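Saving Your Citrus Peels

Mandarins are everywhere at our place right now, and the compost worms won't touch the skins, so I've been on a bit of a peel-saving kick. I'm loving it!

The easiest thing to make is a vinegar spray for the kitchen. Stuff a clean jar with peels (orange, lemon, whatever you've got), cover them with plain white vinegar and put the lid on. Leave it in a dark cupboard for 2 weeks, then strain it into a spray bottle and top it up with the same amount of water. It's brilliant on greasy stovetops and the inside of the microwave. Keep it well away from marble or any other natural stone, though, as the vinegar will etch it.
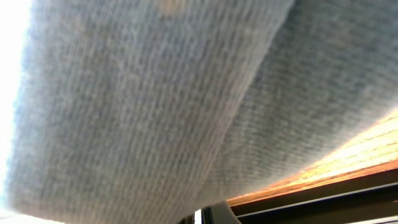 If you'd rather dry them, scrape off as much of the white pith as you can be bothered with and lay the peels on a rack somewhere airy. Mine took 4 days on top of the fridge. Once they snap cleanly they're ready, and you can drop them into little cloth bags for the linen cupboard or blitz them into a powder for baking. A teaspoon in shortbread is gorgeous, and the colour is lovely too.

Mhairi Pringle from the Stendunholm swap table freezes hers in strips and pulls out one or two for a pot of tea. I tried it with lime and a bit of ginger and have made it every night since!

Bring your spare jars to the March swap, lids included please. We're down to our last 6.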